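Speaker notes – house rules for shared arm cells
Nellwood meeting room, 19th September. 27 mins if I don't waffle. Questions at the end, NOT during.

Slide 1 – title
Say hello. Say who the talk is for: anyone who books time on a bench arm, plus anyone who signs off a task sheet. Phones off. Water!!

Slide 2 – why rules at all
Start with the Flomness story. Two teams, same arm, same bench, two different ideas of what "lid on" meant. One counted it done when the lid touched the rim. Other wanted it seated and let go. 3000 runs logged between them and no way to put the two halves together.
Pause here. Let it sink in.
The arm did what it was told. We hadn't agreed what to tell it.

Slide 3 – write the end state first
Before anyone touches the arm. One sentence, plain words, on the task sheet.
"Lid rests on the pan, gripper open and clear." Good.
"Cover the pan properly." Bad – what's properly?
If two people read it and disagree about a run, the sentence is wrong. Rewrite it, don't argue about the run.

Slide 4 – what goes on the bench
Task items and distractors both go on the sheet. If there's a carrot and a banana out, the sheet says carrot and banana. Toy food, real food, whichever – write down which.
Nothing else. No mugs, no tape, no keys. I've had keys.
Pan handles: sheet says which way they point at the start. Handle direction changes the approach path more than people expect.

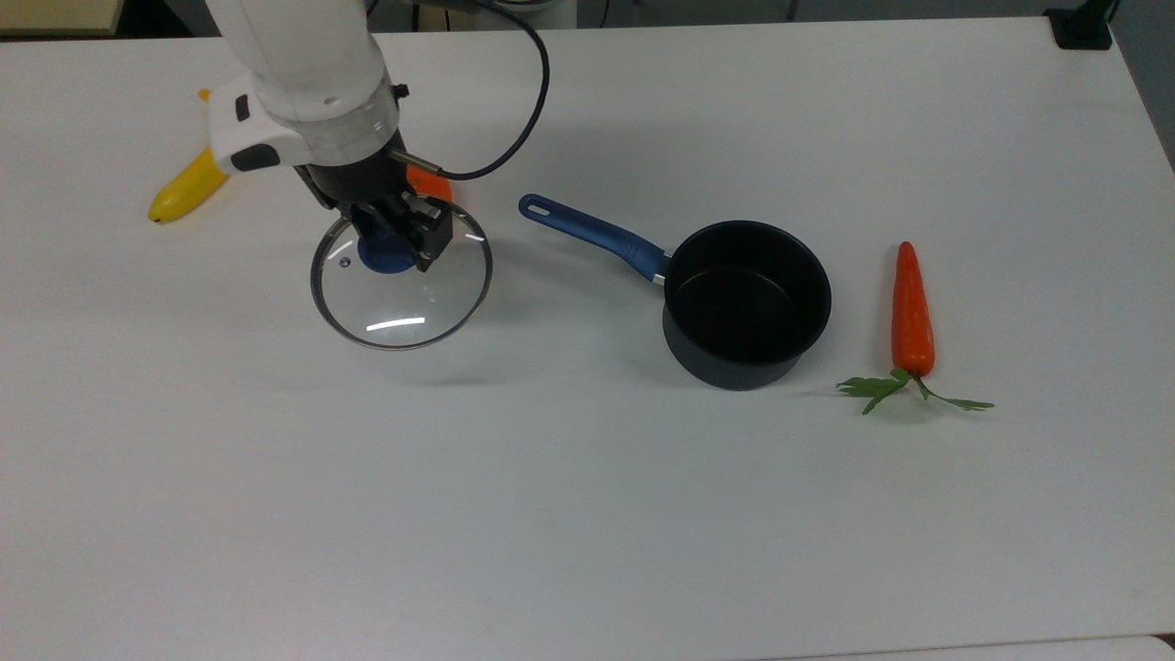 Slide 5 – holding things over the bench
Slow speed whenever something is in the gripper. Not "slow-ish". The Hanudar setting, the one on the card by the door.
Glass counts as fragile even when it's tempered. Knob grips only, never the rim.
Keep the carry height low. As low as clears the tallest item, no lower, no showing off.
Hands stay off the table while the arm is holding anything. Want to straighten the carrot? Stop the arm first. Then straighten it.
(Someone will say this takes too long. It takes 12 seconds. I timed it.)

Slide 6 – cables
Boring slide, do it quick.
Check the wrist cable through the full reach before the first run of a session. Enough slack to turn, not enough to hook a handle. Any item on the bench taller than the loop's lowest point, move the item or re-dress the cable.
Look at both connectors. Look, then give each a gentle push. With the arm stopped, obvs.

Slide 7 – who can stop it
Anyone in the room. Visitors too. Show them the button before you show them the arm.
No blame for a stop. Log it, one line: what, when, where the arm was. The Turunen bench does this well, sheet is taped up next to the screen, go and have a look at it.

Slide 8 – failed runs
Keep them. Mark them failed and keep them.
Dropped lid is a failed run. Lid on crooked is a failed run if the end state says seated – see slide 3, say "slide three again" and click back.
3 drops in a row, stop the session and check the grip. Don't nudge the lid and carry on hoping. Check the finger pads, check the grip force, then check the start postion against the sheet.

Slide 9 – resetting
Reset by the sheet, not by memory. Memory drifts. By the afternoon the pan has crept a hand's width and everyone swears it hasn't.
Marks on the table if the task allows. If it doesn't allow marks, print the start photo and hold it up next to the screen.
Person resetting says "clear" out loud. Person at the controls waits for it. Yes even if it's the same person, say it anyway.

Slide 10 – what happens next
Draft rules go round after this. Comments in the shared doc please, not by email, I lose them.
Trial on the Nellwood benches first, Flomness after.
Final version in December. Then its one page on the wall and we stick to it.

Questions.
If asked about two-arm cells: separate sheet, not written yet.
If asked about knives: no.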